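Fondo Flokier. Informe de avance: catalogación de la colección de cine Pulwood
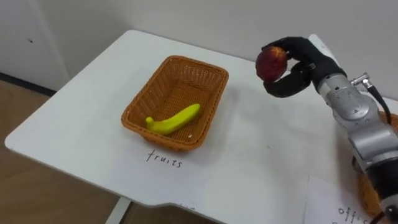

Cesta trenzada sobre mesa blanca.

A 14 de mayo de 2023 hay 135 cintas revisadas y 66 fichas publicadas. El gasto acumulado asciende a 3320 euros. Seis títulos siguen sin año de estreno confirmado. La base Muvura admite ya búsqueda por director.

Comentarios
cinefila_sur: ¿Incluye los wésterns?
Bermúdez: Sí, en la segunda entrega.
vhs_norte: Falta el enlace a las fichas.

Contacto | © Pulwood | Volver arriba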